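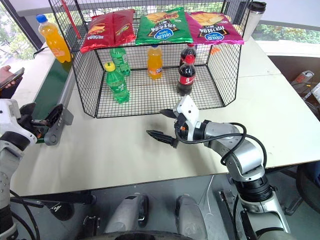 What is the correct way to arrange chips and bottled soda in a single wire basket on a shared refreshment table?

Bottles stand upright on the mesh floor of the basket, and bags of chips lie flat on top. Bags are never placed underneath bottles.

The above is the wording I propose for the revised refreshment guidance at Mondham. It would replace the two paragraphs on baskets in the current text, which were written for the deep bins we no longer use. Comments are invited from all sites before the wording goes forward in July. Please reply in this thread and not by direct message, so that the other sites can read what is said.

Yasmine Hegazy
Refreshments and Common Areas, Mondham

amr.erraji wrote:

Thank you for circulating this. The Trurnar site supports the first part of the wording and has reservations about the second.

Placing the bags on top of the basket makes good use of a small table. It also means that a person who wants a bottle from the back must either reach in through the open front, past the bottle that is nearest, or lift a bag out of the way. At our site the bags are lifted and then set down wherever there is space. By the middle of the afternoon they are on the table, on the windowsill, and on one occasion on the copier.

We would prefer that the bags stand upright in a separate tray beside the basket. This is the arrangement in our Room 322 and it has been satisfactory.

Amr Erraji

y.hegazy wrote:

The point about reaching past the front bottle is noted. May I ask how deep the Trurnar table is? A separate tray is a reasonable solution where there is room for it. Several of our tables hold the basket and very little else, and a second tray would leave nowhere to set down a cup.

H.Zeleke wrote:

I would like to comment on the order of the bottles, which the proposed wording does not address.

Our practice is to group by flavor from left to right, with one bottle behind another of the same kind. Lemon-lime goes on the left, orange in the center, cola on the right. When the front bottle is taken, the one behind it is brought forward. Staff and visitors can then see what is on offer without moving anything, and the person restocking can see at once which flavor is short.

Before this was agreed, bottles were placed in whatever order they came out of the case. The cola was regularly hidden behind the orange, and we received requests for cola at times when cola was in the basket.

I would also ask that labels face forward. I recognize that this may appear to be a minor matter. It takes very little time during restocking and it does make a difference to how the table looks when visitors arrive.

Hawi Zeleke

s.gajewski wrote:

I must disagree with a portion of what has been said.

Labels facing forward is a rule that will be kept for one morning. At the Pistham site we had it in writing and posted beside the table. The first person to take a bottle, read it, and put it back undid the work. I would not include in formal guidance any instruction that depends on the users of the table, who have not read the guidance and should not be expected to.

The grouping by flavor I support. It survives ordinary use.

On the matter of the bags, I am in favor of laying them flat on the basket as proposed. Mr. Erraji's upright tray works only when it is full. When half of the bags have been taken, the remainder slide down and fold over, and the tray looks neglected even though it was filled correctly. Flat bags look the same whether there is one or a whole row.

Sławomir Gajewski

amr.erraji wrote:

I accept that a half-full tray is untidy. Our answer is a narrower tray. With respect, a bag lying flat on a wire rim is not a perfect arrangement either. If it overhangs the front, it covers the tops of the bottles behind it and it may be knocked to the floor by anyone reaching underneath. The standard bags we purchase are longer than the basket is deep, so some overhang cannot be avoided.

y.hegazy wrote:

The overhang was discussed when I drafted the wording. A slight overhang at the front is acceptable in my view. The bags should be pushed back until the rear edge meets the back of the basket, and whatever length remains may extend over the front. Where the bags are so long that they would tip, they should go elsewhere.

I would add that the bags should be placed side by side and should not overlap, so that the flavor of each can be read. Stacking a second layer of bags on the first should be avoided. The lower bags are crushed and complaints follow.

On larger bottles, these do not fit under the top and should stand outside the basket, behind it or to one side. We currently do this with the larger orange soda. It should not be laid down on its side inside the basket in order to keep everything together. 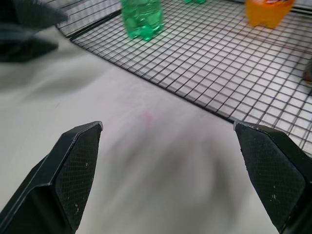

The second matter is the surface beneath. The mesh allows whatever is spilled or dripped to pass straight through, and the table under the basket is therefore the part most often overlooked. Those responsible for the morning round wipe around the basket and do not lift it. I propose the following addition:

At the end of each day the basket is to be emptied, lifted, and the surface beneath it wiped and dried before the basket is returned. Any mark that does not come away with a damp cloth is to be reported the same day. The wire itself is to be wiped along both directions of the mesh.

I would be grateful for views on whether the end of the day is realistic at the smaller sites.

T.Hegazy wrote:

For the smaller sites, the end of the day is not realistic. We have one person closing the common areas and the allotted time is 30 minutes, which includes the kitchen, the chairs, and the waste. Emptying a basket, moving the stock to a clean surface, wiping, and replacing everything in the agreed order would take a noticeable share of that.

I suggest that the lifting be done when the basket is restocked, at which point it is nearly empty in any case. This would amount to twice a week for us. Spills that are seen should of course be dealt with when they are seen.

To avoid confusion among newer members, I am Taha Hegazy of the Farouk site and am not the author of the proposal.

s.gajewski wrote:

Twice a week is insufficient for soda. Sugar dries on the table and holds the feet of the basket, and the basket is then dragged. We had a table surface marked in this way and it could not be restored. I support the daily wording.

If 30 minutes does not allow for it, then the time is wrong and should be corrected. The standard should not be lowered to fit it.

T.Hegazy wrote:

I do not dispute the principle. I would only ask that Mr. Gajewski inform me where the additional time is to come from, as my previous requests on that subject were declined.

A sheet or washable cover beneath the basket may be a compromise. It can be taken up and exchanged without wiping, and the table itself is protected. The cover must lie smooth – bottles on a thin wire floor are less steady if the basket rocks.

H.Zeleke wrote:

We have tried a cover. It was adequate, though it shifted whenever the basket was moved and had to be pulled straight again. A mat with some grip on the underside would be an improvement. I would not wish to see a cover made compulsory at sites that clean daily.

May I return briefly to the subject of other items on the table. Personal cups and tumblers are regularly left behind the basket, where they are not noticed until closing. Could the guidance state that the area behind the basket is reserved for stock?

y.hegazy wrote:

It could, and I will include a sentence to that effect. I have no expectation that it will be observed in full.

Having read the replies, I intend to amend the wording as follows.

Bottles stand upright on the mesh floor, grouped by flavor, with bottles of one kind placed one behind another. Bags of chips lie flat on top in a single row, pushed to the back. Sites with a deeper table may use a separate tray for the bags. Bottles too tall for the basket stand outside it. The direction of labels is left to the person restocking.

The cleaning paragraph remains open. I will hold it until I have spoken with Farouk about closing hours. The daily wording stays in the draft in the meantime.

amr.erraji wrote:

Trurnar is content with the amended wording, provided that "deeper table" is given a measurement. Otherwise the question will be asked again by every site that owns a tray.

s.gajewski wrote:

Agreed as to the measurement. I would also like it recorded that Pistham would have preferred no exception for trays.

H.Zeleke wrote:

Our table can be measured tomorrow morning before the delivery, and I will send the depth to Ms. Hegazy. Would the other sites kindly do the same and state whether the figure includes the raised edge at the back, if there is one.

Last updated: July, 4 PM

Related threads
Refreshment tables for meetings of 30 or more
Wire baskets: cleaning the corners of the mesh
Opened bags of chips left on common tables
Room 322: request for a second waste container
Farouk site: closing hours and common areas
Storage of bottled drinks awaiting restock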